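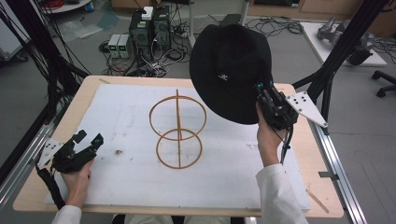

A hat is the worst thing you could have picked, according to a reader who wrote in after our last piece on robot training, and who wanted to know why anyone would start with something floppy when the world is full of boxes.

I took the complaint to the head of data collection at Tridonen, who agreed to talk on the condition that I leave names out of it, hers included. She read the reader's note twice and laughed the second time.

"They're right," she said. "It's a terrible choice. A box tells you where it is. You grab a hat by the brim and the rest of it has its own plans."

The project is called Treltadska, and its purpose, on paper, is to teach a two-armed machine to tidy a hallway. Coats, scarves, bags, hats. The teaching is done by people, who hold a gripper in each hand and do the chore themselves while the grippers record how they moved and when they squeezed. Do that often enough and you have a pile of examples. Give the pile to a learning system and, with luck, it picks up the general idea.

I asked how often was often enough.

"When we wrote the proposal we said 200," she said. "I would like to meet the person who wrote that number. I was the person who wrote that number."

At the time of our conversation they had 789 recordings of the hat task alone, and she had thrown out a good many before arriving at that figure. The hat goes on a stand, or comes off it. That is the whole task. A child of four does it without putting down the sandwich.

The trouble, she explained, is that people are too good at it. Her operators are quick and a little careless in the way anyone is with a hat, and they correct themselves constantly without noticing. The brim slips, the wrist turns, the hat goes on anyway. Ask an operator afterward whether anything went wrong and you get a blank look.

"So I ask them to slow down, and then they go slow like somebody carrying soup," she said. "That's no good to me either. The robot learns to carry soup."

Getting a natural pace out of people who know they are being recorded has taken up more of her year than any piece of software. She tried music. She tried banning music. For a while she had a rule that operators should chat as they worked, which produced lovely relaxed movements and a number of hats placed very gently beside the stand.

What does work is rotation. Nobody does the same task for more than two hours, and after lunch the object changes. She would like to claim this came out of careful study, but it came out of a week when everyone got cranky at once.

I had a turn with the grippers myself. They're heavier than they look, and your own fingers, which have had decades of practice, become useless for anything besides opening and closing. There's no feel in the tips. I went for the crown, pushed the stand sideways, went for the brim, and finally got the hat up at an angle that would have suited a sailor on leave. My time was not read out to me. I took this as kindness.

"Everyone goes for the crown first," she said. "It looks like the handle. Then they learn to pinch the brim and it becomes the only thing they'll do, so I have to beg them for some variety."

Variety is the word she used most in our conversation, ahead of "cable," which was a close second. If every example begins with the hat in the same spot, the system learns the spot. They found this out in August, when the first trained version was put in front of a hat that had been nudged a hand's width to the left. It reached with complete confidence for the place where the hat used to be, closed on nothing, lifted the nothing, and set it on the stand.

"It was beautiful," she said. "Best run we'd ever had, if you ignored the hat."

Since then the starting position gets changed before each recording. So does the direction the brim faces, whether the hat is lying right side up, and how badly it has been squashed. Squashing turned out to be its own argument. One camp in the team wanted the hat reshaped between takes, so that the data would be clean. The other camp, hers, pointed out that no hat in any hallway has ever been reshaped between takes.

She won, mostly. There's a written procedure now for the approved amounts of squashing. She seemed embarrassed by it, and would not let me see it.

I wanted to know about the bad recordings. The usual advice, as I understood it from people who sell this kind of thing, is to keep only the clean ones.

"That's what we did at first," she said. "Then the robot drops a hat and just stands there, because in its whole life it has never seen a dropped hat. In its world hats do not drop."

So some failures are kept on purpose, provided the operator recovers. A slip followed by a second try is worth more to her now than a perfect run. A slip followed by swearing and a restart is worth nothing, although she admits to having saved a few of those privately. The operators, naturally, responded to the new policy by dropping the hat on purpose, and dropped it so theatrically that she had to ask them to stop.

"You can tell a fake drop," she said. "There's a little pause before it. Like a soccer player looking for the referee."

The sorting is done by hand. Someone watches each recording and gives it one of seven labels, which began as three and may yet become more. The label people fight about is "good enough." Two reviewers look at anything marked that way, and they disagree so reliably that she has considered hiring them for something else.

I asked whether this part could be automated, which seemed a fair question to put to an automation company.

"We tried. It liked the run where there was no hat."

Tridonen is not alone at this. Garner, a competitor, has gone the other way and does most of its training in simulation, where hats are free and never need squashing. She was polite about Garner, more or less. She has no quarrel with simulation for anything rigid. For cloth, she said, she hasn't yet seen a simulated brim fold the way a real one does when you pinch it a bit too far in, and she has pinched a lot of brims.

"They'll say we're slow, and we are slow," she said. "They've got a million examples of a hat that doesn't exist."

And what would Garner say about her 789?

"That it's cute."

The money, for the time being, comes from Dmytriv, which fits out hotels and has a stake in coats and hats ending up where they belong. Its people visit now and then and always ask to see the robot. What they get to see first is people with grippers, doing by hand the thing the robot is supposed to do for them, over and over, and she has learned to recognize the expression this brings on. One visitor asked how much cheaper it would be to simply pay those same people to tidy the hallway.

"Much cheaper," she said. "I told him so. I think he liked that. They renewed."

She doesn't expect the hat to be solved soon, and bristles a little at the word solved. The trained version now handles a nudged hat and a turned one. Upside down is so-so. Scarves are next, and she talks about scarves the way other people talk about dental work. A scarf has no brim. A scarf barely has a shape. The operators have already asked whether theirs can be a short one.

As for the reader who wanted boxes, she had an answer, and asked me to pass it along. They did boxes. It took an afternoon, everybody clapped, and on the following Monday there was still a hat on the floor.

She also wanted it known that she owns one just like it and no longer wears it.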